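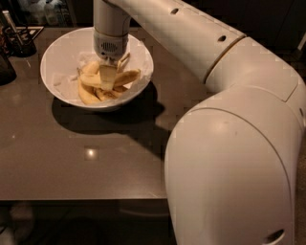 Food-scrap handling with the Danov arm: a piece of banana peel held over a paper-lined bowl.

Danov tabletop arm: grip-loss fault and the revised finger set

We love this arm. It is smooth, it is patient, and it will pick up the sort of floppy, slippery things that most grippers make a complete mess of. So when Pacita Fajardo rang us one Sunday to say hers had started dropping things without telling anyone, we wanted to get to the bottom of it properly, and this page is now mostly about what we found.

What was going wrong

The arm would close on a soft item, lift it, report a good grip and set off. Somewhere along the way the item slid out. The controller carried on as if it were still holding something, went to the drop point, opened, and came back for the next one. With a wooden block you would hear the clatter. With fruit peel you hear nothing at all, and you end up with scraps on the table, on the floor, or (Pacita's case) draped over the base of the arm.

The worse part came next. If the slipped piece had caught between the finger and the gripper housing, the finger could not open fully. The software read this as a light load and pushed harder. On two machines the finger stayed clamped after the stop button was pressed, and it had to be freed by hand. No one was hurt, but we treat that as a safety fault and so should you.

What caused it

Amado Bañez spent a very happy week in our workshop with a heap of peelings and a set of kitchen scales. He found that the grip check happened once, 40 milliseconds after closing, and never again. A thin, bendy item passes that check easily and then creeps. He ran 45 lifts on the old fingers and lost 18 pieces, all of them after the check had already said yes. Lovely bit of detective work!

What has changed

Firmware 4 checks the grip all the way through the move. If the load drops, the arm stops where it is, sounds two beeps and waits for you. It will no longer push against a finger that hasn't opened, and pressing stop now releases the drive so the finger can be moved easily.

The new Nulska fingers have a ribbed inner face and a wider gap at the top, where peel used to get trapped. They fit every Danov gripper and swap over with the hex key that came in your box.

If your arm still has the old fingers

Please don't use it unattended on soft or wet items. Keep hands out of the gripper while the power is on, even after a stop. If a finger jams, switch off at the wall, wait for the status light to go out, then ease the finger back from the tip. Paper towel in the bottom of the bowl helps too – it soaks up juice and gives each piece a bit of bite for the next pick.

Getting the parts

Finger sets are free to anyone who bought an arm before September. Send us the serial number from the underside of the base and say whether you have the short or the long wrist. The firmware is on the support page and takes one restart. Run the open-and-close test afterwards with nothing in the gripper – if it beeps, leave the arm off and get in touch.

Related items
Nulska ribbed finger set, short
Nulska ribbed finger set, long
Talavera table clamp
Drurko stop button with 2 m lead
Danov wrist cover, wipe-clean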